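Snack Table, June – the gallery

Well, it took me long enough, but the snack table finally has its own page! I kept promising to put something up, and then June got away from me the way June does. So make yourself some coffee and scroll down. I've mixed the pictures in with a bit of the news, and some of it is only going to matter if you eat here.

For anyone new: the snack table is the thing we all complain about and all use. It started with Marijke Verbeke bringing in a bag of waffles from home and leaving it next to her keyboard. Then people began "just passing by" her desk at three in the afternoon. Then there was a jar for money, then a spreadsheet, and now there's me, because I said in a meeting that the spreadsheet had the wrong total and that was that, I'd been hired.

We order from Wouters these days. Before that we used Tillgate, who were cheaper, but every delivery came in one enormous carton with the heavy stuff on top, and I got tired of serving people crumbs. (If you liked the Tillgate pretzels, I'm sorry. I liked them too. They're still on my list for the fall.)

The red packets get the most love, and you'll see plenty of them on this page.

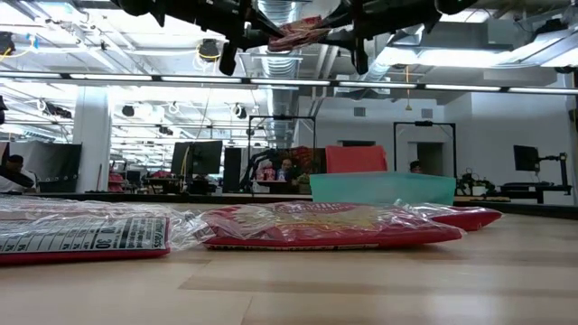 Red packets on the table with the teal bin behind them. Nutrition panel up on the one at the left, for those of you who read those.

I love that tabletop, by the way. Pale wood, long plank lines, and it makes anything you put down on it look like lunch. I've been looking for something similar for my kitchen at home and everything I find is either too orange or costs more than my car did.

A word on the teal bins, because I get asked. They're from Dikico, and I picked them for two reasons. You can see through them well enough to know if there's anything left without getting up, and they're wide and low, so the packets don't end up in a pile with the old ones stuck at the bottom. We had tall baskets before. I once emptied one of those and found a granola bar at the bottom that was older than two of our interns' contracts. Never again!

The bins do scratch if you stack them with something gritty in between, so wipe them out first. Warm water and a drop of dish soap is plenty. Please don't put them in the dishwasher, I've already lost one lid that way and it now sits on nothing, in a shape that fits nothing.

OK, some numbers, and then back to pictures. Ardalan Mazandarani went through all the receipts with me one evening (he brought dinner, he's a saint) and here's where we landed. We went through 776 packets of one thing or another since the last tally. I had guessed 700, so I was pretty pleased with myself, and Ardalan had guessed something so low that I won't embarrass him by writing it here. The total spend came to 1,469 dollars, and the jar covered nearly all of it. The rest came out of the leftover picnic money, which everybody agreed to back in the spring, so no angry emails please.

The thing that surprised me was how lopsided it is. The salty stuff disappears in days. The fruit bars just sit there. I have tried putting the fruit bars in front, I have tried putting them at eye level, I even tried a little sign, and people simply reach around them. So I'm cutting the fruit bars down to one box an order and putting the difference into more of the red ones. If you're the person who eats the fruit bars, come find me and I'll keep some aside for you.

Also, a lot of you asked for something spicy. Marijke brought back a few bags from her trip to Statia and they were gone before I got to the kitchen, so I can't tell you what they tasted like – only that people were very happy and very thirsty. I'm looking for something close to that over here. Suggestions welcome, as long as it comes in small packets. The big sharing bags go stale on us every time, clips or no clips. 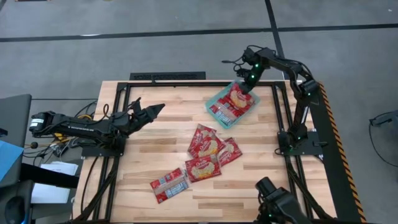
Red packets again, two in the teal tray and five out on the butcher block. The pale yellow bits show through the clear windows, and now I want one.

How the table works

Same rules as before, more or less. Put your money in the jar when you take something, or write your initials on the sheet and pay up at the end of the month. I do read the sheet. Take from the front of the bin and leave the back ones for the next person. If you finish a bin, bring it over to the sink and give it a rinse, and if you have a minute, refill it from the cupboard under the coffee machine. The spare packets are on the second shelf. The top shelf is tea and is Marijke's kingdom.

Wrappers go in the regular trash. I know they look recyclable, I checked, they aren't.

Allergy info is on the back of every packet, and I keep one empty wrapper of each kind pinned to the board next to the fridge so you can read it before you open anything. If one is missing, tell me and I'll pin up a new one.

Next order goes in as soon as the picnic leftovers are eaten. Requests on the sheet, please, in handwriting I can read. Last time somebody asked for either "plain nuts" or "plum nets" and I had to go with my gut.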